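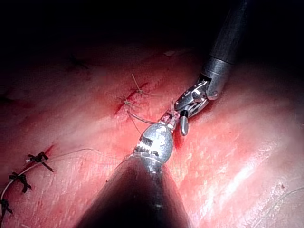
Suture thread held in the jaw tips, second instrument at upper right

Floldale Area Forum > Money and Local Economy > Is the slowdown over?

plainledger
The June numbers from the county are out and I have been grinning at them all morning! Floldale added 84 jobs net, our best month since the Vollow plant cut its second shift. Sales tax receipts are up too, and the permit office has a backlog again, which I never thought I'd be happy to report. I think the slowdown is behind us and the second half of the year is going to be good.

mill_road_mike
84 jobs is nice but how many are full time? The summer people get hired in June every year. Call me in October.

plainledger
Fair question. The county table says 60 are full time, and it's seasonally adjusted, so the lake jobs should mostly be smoothed out. Mostly. The rest are part time and I'd guess a lot of that is restaurants - still, restaurants hiring means people are eating out, and I'll take it.

trillen_commuter
Over here in Trillen it feels different. Rents went up again and my raise did not keep pace. I like the jobs number as much as anyone but wages are what I'd look at first. Does the report have them?

plainledger
It does, page 13, way in the back. Hourly pay is up a little, less than prices over the same stretch. So you're right, and I should have put that in my first post. I do think pay follows once shops have to compete for people, and we're getting close to that.

mill_road_mike
"Pay follows" is what they said two years ago.

backporch_econ
Mike, two years ago the big employers were all cutting at once. Now Flanagan is putting on a new loading dock and has help wanted signs out by the highway. I drive past it every day and the lot is full by 7 in the morning! One month doesn't make a trend, but this is the third decent one in a row and I'm excited about it.

mill_road_mike
A full lot could be contractors for the dock.

backporch_econ
Could be, sure. Contractors buy lunch too.

quietsaver
I'm somewhere in the middle. Jobs look good, wages so-so, and nobody has brought up interest rates. My cousin's shop wanted a loan for a second oven and the bank quoted a bit over 8 percent. They passed. How many other small places are passing on things like that?

plainledger
Oh, that's a great point and I wish the county tracked it. The bank survey only covers the whole state. If anyone here runs a business and has asked for a loan this year, please post what you were quoted (no need to say which bank). I'd love to put a little table together.

trillen_commuter
I'll ask my sister, she does the books for a print shop. Could you do rents in the same table?

plainledger
Yes! Send me what you've got and I'll start a new thread for it tonight.

mill_road_mike
Fine, I'll send mine. Still saying October.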